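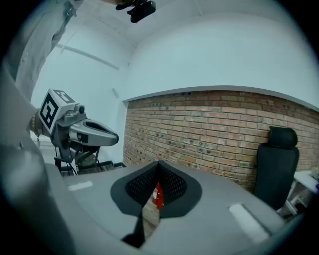

Both grippers out this afternoon, up at the brick end of the room.

November, half past nine at night

Such a good day! I've been waiting for a proper side-by-side since the second gripper came up from Povstead, and today we got a whole afternoon at it. My wrists ache and I've drunk far too much tea, but I want to get this down before I forget which thing I liked about which one.

We're calling them Galang and Lurier now, after the two names on the delivery notes, and it's stuck. Galang is the one I know. I did most of the autumn's recordings with it, so my hand goes to the right place without thinking. Lurier I'd only held for a few minutes before today, and I was ready to dislike it (new things always feel wrong for the first hour). By three o'clock I'd changed my mind completely.

The test was the dull one we always use: pick up a peg, carry it across, put it in the cup, go back for the next. 100 goes with each gripper, swapping over every 25 so that being tired didn't count against whichever came last. Galang lost 14 pegs. Lurier lost nine, and most of those were in the first batch when I was still squeezing too hard. Nine! With a gripper I barely know!

What I like about Lurier is how early it tells you. You feel the peg in your fingers almost the moment the jaws meet it, while on Galang there's a bit of slack first and you have to trust that something's coming. For small things that makes all the difference. For anything heavy I'd still pick Galang. I tried both with the full water bottle and Lurier twisted in my hand twice, which was my grip as much as anything, but still.

Then the cameras. I'd turned the exposure down on Lurier's after lunch, and the pictures are lovely now, with much less smearing when I move fast. The tracking wasn't so happy. It dropped out whenever I turned my wrist right over, and I spent ages blaming the lights before I thought to look at the settings file. It was still the one from Skandotdale, with their marker size in it. I changed one number and it behaved for the rest of the day – apart from one wobble near the end that I can't explain and have written on the board with a question mark.

Total for the afternoon is 419 clips, counting the spoiled ones, which I've kept because I want to go through the drops slowly. That brings the whole set to 3,386. I remember when we were pleased with 50.

Things for tomorrow: swap the springs over and see if Galang's slack is in the spring or the trigger. Write the marker size on a bit of tape and stick it to the case. Try the soft sponge, the one that beat us last month. Ask Povstead if they've got a longer cable, as I was at full stretch reaching the far end of the table. And clip my nails, because the left one keeps catching on the trigger guard.

I also want a go with one in each hand. I had a quick try just before we packed up and was hopeless at it, laughing too much to hold anything still, but I did get one peg passed across from Lurier to Galang and into the cup. Bed now, alarm's set for seven.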